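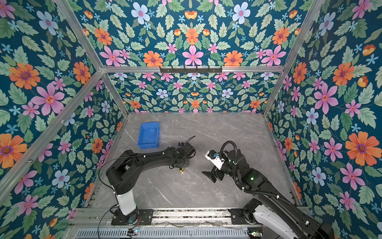
I get more emails about bench nooks than anything else I sell, so the Parimura finally has its own page. It's a wallpaper set for people who work at a small bench with walls close in on every side and are sick of looking at bare board. The set covers a back wall and two side walls, and the flowers keep going right down behind the work surface, so there's no blank strip at the bottom staring back at you. The background is a deep teal-blue, and the orange and pink blooms really jump out against it. My favorites are the big orange ones with the purple centers!

Jenő Kovács drew the pattern for me in March and we went back and forth on the leaves for ages. I wanted them softer, he wanted the serrated edges, and he won. I'm glad he did – the pattern would have looked like a nursery without them.

What you get

Three panels, each 60 inches long, pattern number 484
Paste powder (mix it a little thicker than you think)
A smoothing card
One spare strip for patching

The set is $109. Shipping is extra outside the lower 48, so drop me a line first if you're in Alaska or Hawaii and I'll work it out for you.

What goes with it

I'm asked about the work surface all the time. I like a gray marble look with this paper, and something with white veining picks up the pale blue flowers nicely. Plain white was too stark when I tried it, and butcher block fought with the orange. Eirlys Rosser, who bought one of the first sets, went with solid black and loves it, so what do I know.
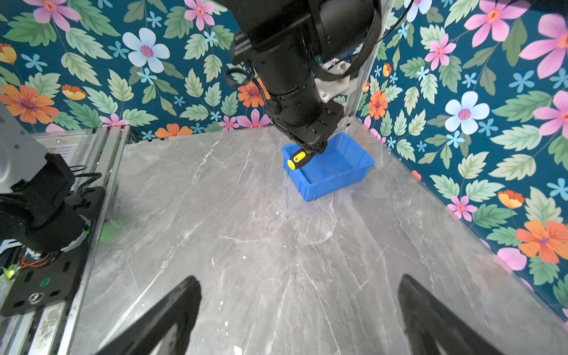

Go for gray if you can't decide. It also shows up small parts well, which matters when you've dropped the one screw you needed (it's always that one). For bins I stick to blue. I've tried green and it disappears into the leaves, and then I'm patting around the bench like I've lost my glasses. A small open-topped one is plenty for a driver and a few odds and ends.

Speaking of drivers, I keep a Phillips on the bench with a black grip and a yellow collar, and I'd pick that color combination again just for how easy it is to spot on gray. I don't sell tools, sorry! Any hardware store will have something similar.

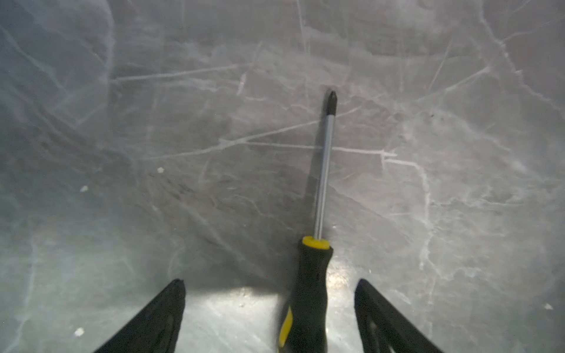

Hanging it

Start with the back panel and work outward to the corners. Put your rails and hook bars up after the paper, and let the paste dry overnight before you drill anything. If you've already got a rail in place, trim around it with a fresh blade and go slowly. Ákos Vincze rushed his and we had to send him a second spare strip.

Wipe it with a damp cloth, no sprays. Replacement panels are sold singly under part number 887 – tell me which wall you need, left, right or back.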